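# Lerkura tabletop capture station

The Lerkura is a bench station for recording manipulation examples. An operator drives the arm by hand through a leader unit, the station records camera and joint data together, and the result goes into a training set for a policy. It's sold by Hadance as a complete station or as an add-on kit for an arm you already own.

## What it's used for

Most customers use the station for pick, place and sort tasks with household items. Bins, baskets, rope, cord, small toys and soft goods are all fine. The station doesn't need markers on the objects, and you don't have to model them first.

A normal session goes like this:

1. Put the objects on the table and pick a task name from the list.
2. Press the left pedal to start an episode.
3. Do the task with the leader unit.
4. Press the left pedal again to save, or the right pedal to throw the episode away.
5. Move things and go again.

Discarded episodes stay on disk until the end of the session, so a wrong pedal press can be undone.

## Camera positions

The station comes with one fixed camera on a clamp post. The post goes beside the table or behind it, and the head can be set anywhere from tabletop height up to a steep look down. A low position is good for seeing finger contact and the gap under a rim or handle. It is bad for depth across the table, and large objects will hide whatever stands behind them. For cluttered tables, add a second camera (sold separately).
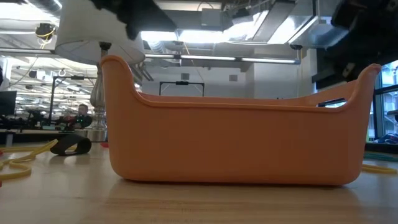
*Low side view with an orange basket on the table, gripper above.*

Low views also take in a lot of the room. Window light changes over a session, and the camera's auto exposure is off by default to keep episodes consistent. Lock exposure after the room lights are on. If you record near windows, run the exposure check again after lunch - the software will remind you if you leave reminders on.

## Finger covers

Fabric finger covers are available in black. They cut glare from the fingers and give a softer grip on thin plastic rims. Covers are a wear part. Change them when the weave goes shiny or when the tip starts to twist. Each pack holds 4 covers and fits the Naston parallel gripper only. For other grippers, send us the finger width and length and we'll say whether they fit.

## In the box

- Clamp post with fixed camera and cable
- Leader unit with table mount
- Two-pedal foot switch
- Recording computer with Entili recorder installed
- Calibration board
- One pack of finger covers

The arm, gripper and table are not included with the add-on kit.

## Specifications

| Item | Value |
|---|---|
| Post height above table | up to 89 cm |
| Table thickness for clamp | 18 to 45 mm |
| Camera cable | 5 m |
| Setup time, first install | about 117 minutes |
| Episode format | Entili native, or plain video plus CSV |
| Network | wired, not needed while recording |

## Notes on data quality

Vary where the objects start. Operators tend to put the basket or bin back in the same spot every time, and a policy trained on that will look for it there. The recorder can show a faint overlay of the last start position so the operator can choose a different one.

Keep failed grasps if the operator recovers from them. Tag them "recovered" with the long pedal press. Pavithra Rodrigues has written a short guide to tagging, included on the recorder's desktop as a PDF.

## Ordering and support

Stations are built to order. Add-on kits ship from stock. The second camera and extra finger covers can be added to either at any time.

Evdokia Makris handles trial units and site visits. Please include your arm model, gripper model and table size with the request.

Page updated 2025-07-28. Recorder versions from before last November need a new calibration after updating.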